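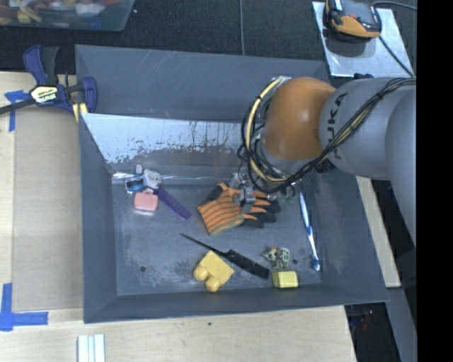 제목: Re: [피킹셀] 빈 고정 및 물체 배치 규칙 개정안
보낸 사람: Griet Geerts
날짜: 9/26/24

Ubaldo 님, 메일 잘 읽었습니다. 항목별로 답을 답니다.

> 1. 빈을 클램프로 고정하는 것을 의무로 할지, 권고로 둘지 정해야 합니다. 현재 문구는 "가능하면 고정한다"입니다.

의무로 합시다. Kandetti 셀에서 지난 1월에 빈이 밀린 뒤로 시행 181회분의 좌표를 다시 맞췄습니다. 문구는 "빈은 클램프로 작업대에 고정하고, 시작 전에 손으로 밀어 확인한다"로 바꾸겠습니다. 클램프 손잡이는 팔이 들어오는 쪽에 두지 않습니다. 제조사는 지정하지 않습니다. 우리 쪽은 IRWIN 바 클램프를 쓰지만 다른 것도 괜찮습니다.

> 2. 바닥 테이프 표시는 규칙에 넣을 필요가 있습니까? Lawal 쪽에서는 카메라 보정만으로 충분하다고 합니다.

넣는 쪽입니다. 보정은 빈이 옮겨진 뒤에 하는 일이고, 테이프는 옮겨졌는지 사람이 바로 보게 하는 용도입니다. 파란 테이프로 모서리를 표시하고, 떨어지면 같은 자리에 다시 붙인 다음 기록합니다.

> 3. 장갑 같은 부드러운 물체와 빗, 칫솔처럼 가는 물체를 한 빈에 섞어도 되는지 의견이 갈립니다. Rosaura는 분리하자고 합니다.

섞는 것을 허용하되 기록에 구분 표시를 하자는 의견입니다. 장갑은 손가락이 닿는 위치에 따라 결과가 많이 달라서 단단한 블록과 같은 표에 합산하면 안 됩니다. Clutico 시험 1393건 중 981건이 혼합 배치였는데, 구분 표시가 없어서 재분류에 거의 181시간이 들었습니다. Rosaura 님, 이 조건이면 분리하지 않아도 되는지 답 주세요.

> 4. 벽에 붙은 물체는 실패로 셉니까?

시작 배치부터 벽에 닿아 있던 것은 따로 셉니다. 시행 중에 밀려서 붙은 것은 실패입니다. 이 부분은 Kedness 문서 4.2절과 표현을 맞춰야 하니 Bukola 님이 초안을 봐 주시면 좋겠습니다.

하나 더 있습니다. 팔이 빈 안에 있을 때 손을 넣어 물체를 고쳐 놓는 일은 저속 모드에서도 금지한다고 명시하겠습니다. 정지를 누르고, 정지 상태를 확인하고, 그다음에 손을 넣습니다. 현행 문서에는 "주의한다"로만 되어 있습니다.

수정본은 Olanrewaju 님이 저장소에 올립니다. 이견은 이 스레드에 적어 주세요.

Griet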